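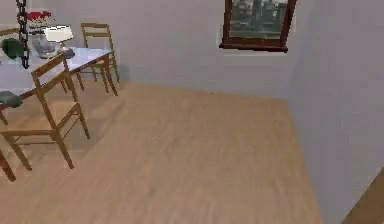
White table, wood floor, one window.

I have moved eleven times as an adult, and every time I have brought the box. You may have one too. Mine says MISC CABLES on three sides and KITCHEN on the fourth, from an earlier career. I don't believe I've taken anything out of it since the second Bush term.

We signed the lease on the Brirdale place in April, which gave me until July to become a person who owns less. I was going to be ruthless. I had read half a book on the subject and lost it in a pile of other books.

The first thing I did was get a quote from a moving company, on the theory that fear would motivate me. Waltix Moving sent a cheerful man with a tablet who walked through the apartment in Dutthorpe opening closets and saying "mm." The quote came to $2425. I asked him what it would be if I got rid of a lot of stuff first. He looked at the hall closet for a while and said it would be less.

So I started with clothes, because everyone says to start with clothes. Everyone is wrong. Clothes have arguments. The gray suit fits if I don't sit down. The ski pants are from a trip where I skied nearly two hours in total, most of it sideways, but they were expensive and you can't give away ski pants in spring, it seems rude to the pants. After a full evening I had a donation bag containing one belt and a T-shirt from a bank that no longer exists. Then I took the T-shirt back out.

Books went better. I sold four bags of them to the used place and came home with store credit, and I will let you guess what I did with the store credit.

The kitchen was where I finally got somewhere. I own (owned!) a bread machine, a Laur, big as a carry-on suitcase, that made a loaf with a hole in the bottom where the paddle got stuck. I used it every day for a month and then it lived on top of the refrigerator for nine years, gathering that special sticky dust you only get on top of refrigerators. I listed it online for free. Within the hour I had six messages, three of which asked if I would deliver. One asked if I would take less. I gave it to the person who used a complete sentence.

After that something came loose in me. The fondue set went. The second colander went. The waffle iron stayed, because I'm not a monk, but the drawer of takeout soy sauce is gone, and so is the desk lamp that only worked if you leaned on it.

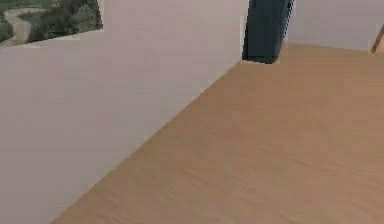
Wall, floor, and a bit of outdoors in the corner.

I've noticed that I talk about the new place as though a different man is going to live there. He'll put the mail somewhere. He'll own one good pan, and a chair that doesn't have a sweater on it. I've met this man before every move I've made and he has never once shown up to help carry anything. By the second week it's just me again, eating cereal over the sink and looking for the scissors.

The scissors are their own subject. I own five pairs. On moving day there are none. They reappear together in a shoe months later, like they've been at a conference.

When I called Waltix back with my revised list, the new quote was $1528. That is almost nine hundred dollars for the privilege of not owning a bread machine and some friends of the bread machine, and I hung up feeling like I'd been paid. I spent a good part of the evening pricing couches.

As for the box, I opened it. Inside were 2 phone chargers for phones I don't remember, a remote, a garlic press (so the KITCHEN side was telling the truth), a tangle of gray cord with no ends that I could find, and a key. The key doesn't fit anything in the apartment. I tried it in everything, including the neighbor's bike lock, which I'd like to apologize for if he reads this.

I threw out the chargers and kept the key — you can't throw out a key. Then I put it back in the box, and taped the box shut, and it's sitting by the front door now with the rest of the things that are coming.

If anyone wants ski pants, size large, write to me.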